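"Ask me about the washing-up and I shall leave"

The head of household trials at Tromlow has been asked the same question at every wedding, christening and dental appointment for the past four years. When, people want to know, will one of your machines do my kitchen?

"I used to say five years," she says, pouring tea from a pot that has lost its lid. "Then I noticed that I'd been saying five years for quite a long time. Now I say I'm in insurance."

Tromlow occupies the upper floor of a former carpet warehouse in Prondelgate, between a tyre fitter and a place that does trophies. Its business is finding out whether robot arms can manage the dull jobs that fill a working day or a Saturday morning: putting things in ovens, taking them out again, clearing up after people who said they would clear up after themselves. She agreed to talk on condition that the firm came out of it neither as the saviour of the British household nor as the end of it. I said that seemed unlikely either way.

We begin with the kitchen table, where most of her week goes.
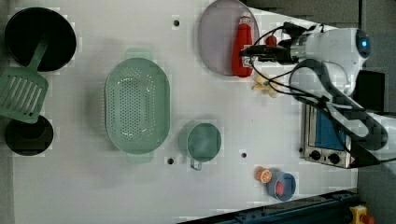

Kitchens, she says, are a rotten place to start, and everyone starts there. "A factory is built so that the same thing turns up in the same place all day. A kitchen is built by whoever used it last." I remark that her own looks fairly calm, with a big green colander left of centre and a ketchup bottle lying on its side across a plate. She gives me the look of someone who has been told that golf is easy. "You or I would pick that bottle up while talking to somebody else. The arm has to decide where the bottle stops and the plate begins, which end is the cap, and how hard to squeeze. Have you ever squeezed a ketchup bottle too hard? You have. Well, then."

Much of the food is toy food. I had rather hoped for a cooked lunch, and say so. "We'd get through a great many bananas," she says. "And toys don't go off over a bank holiday."

The task list she hands me runs to 114 chores, from hanging up a coat to decanting rice. How many of those can a machine do today? She asks what I mean by "do". I say, the way a person does them. "Which person?" she says. "My son's nineteen. By his standard we finished ages ago."

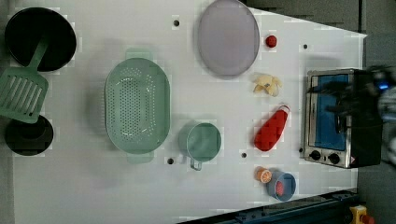 Pressed, she will commit to 40. Those are the chores she would be happy to show a visitor without standing next to the off switch. Another batch go well until somebody moves something, and the remainder she describes as "character-building". Folding a fitted sheet is on there, at the bottom, in a different pen. She has asked for it to be taken off on the grounds that people can't do it either.

The shop-floor work is further along. Tindall, a small chain of bakeries that has been lending Tromlow its back rooms, wanted to know whether an arm could load trays at four in the morning, an hour at which it is difficult to hire anyone cheerful. The trial ran to 395 trays. The bakers' verdict was that it was slow, but that it didn't have the radio on.

"That was the nicest review we've had," she says. "I'd have it framed."

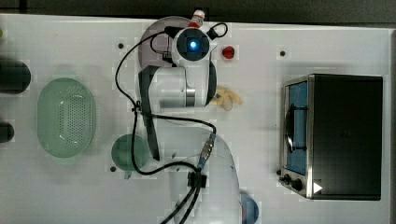

The arm over the table, with the toaster oven to its right.

Oven doors bring out something close to bitterness in her. A door swings, it has a weight to it, and it has a moment halfway down when it stops needing help and starts needing restraint. "You do all that with your wrist. You've never thought about it in your life. I think about it in the bath."

So is it all oversold? She takes a while over this one, and a biscuit. The videos are a trouble, she says, because a video is as long as you want it to be, and the people who make them seldom want it to include the eleventh attempt. A rival outfit, Adari, put out a very handsome one in April, with music. She watched it twice. "Lovely worktops," she says.

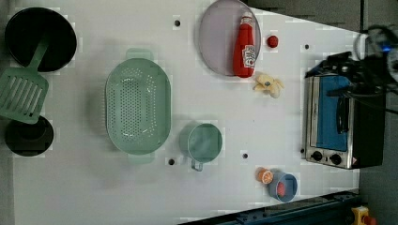

But she doesn't think the doubters have it right either. When she started, a spoon turned the wrong way round could finish off an afternoon. These days the arm generally has another go, and sometimes the second go is a sensible one. She finds that more exciting than any amount of music. "It's the trying again I like. It's a bit like watching a toddler with a shoe – you mustn't help, and you do so want to."

What would she give it at home, if she could choose tomorrow? I expect the oven, or the laundry. She says the bins, straight away. Then she thinks of the steps down from her back door, and the gate, and the neighbour's cat, and the fact that the collection day has changed again.

"No," she says. "Put the mugs away. It can have the mugs."

And which mugs would she trust it with?

"My husband's," she says, and goes to see if there is any more hot water.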